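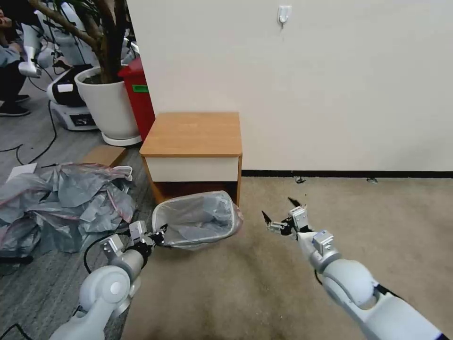
Figura 3. Papelera con bolsa transparente junto al mueble auxiliar.

Tema 12. Papeleras, bolsas y suelos
Apuntes del módulo de mantenimiento de interiores, grupo 2111

Os paso mis notas más o menos ordenadas, que en clase fui a toda velocidad y sé que la mitad os quedasteis copiando lo de las bolsas cuando yo ya iba por el zócalo. ¡Perdón!

Empiezo por la papelera pequeña, que parece lo más tonto del mundo y es lo que más veces veo mal hecho. La bolsa tiene que doblarse por fuera del borde y quedar bien repartida. Si os sobra mucho plástico, un nudo pequeño en un lateral y listo. A mí me gustan las bolsas transparentes para oficina y dormitorio (en el taller usamos el rollo de Fenulow, pero os vale cualquiera de la medida), porque de un vistazo sé lo que hay dentro antes de meter la mano.

Para vaciarla: se sujeta el borde con una mano, se recogen las esquinas de la bolsa con la otra y se cierra antes de levantar. No la aplastéis para sacarle el aire, por favor, que luego todo ese polvo os viene a la cara.

Segundo asunto, el sitio. En la figura 3 la papelera está en el suelo, delante de un mueblecito con tapa de madera clara y cajón blanco, y tapa una parte del hueco de abajo. Yo la correría un poco hacia un lado y dejaría libre ese hueco, que si no acaba siendo tierra de nadie y no se limpia nunca. Cuando os toque un mueble así, papelera fuera, bayeta por dentro del hueco y después el suelo.

Moqueta. Fijaos en la franja pegada al zócalo negro: hay un par de restos oscuros pequeños. Esos se recogen a mano o con boquilla estrecha, y siempre antes de pasar el cepillo ancho. También se ven unas manchas tenues en el beis. Con una mancha de la que no sabéis nada, primero aspirar, luego prueba con paño húmedo en una zona escondida, y a esperar a que seque. Yo una vez me salté la prueba en la residencia Emmont y dejé un cerco clarito precioso, más grande que la mancha.

Si en la misma habitación hay dos suelos, cambiad de boquilla al pasar de uno a otro, aunque dé pereza.

Para la próxima clase: traed leída la ficha Kemppainen y escribid en qué orden haríais este rincón, contando también la maceta blanca y el cubo rojo del fondo. Con media página me basta.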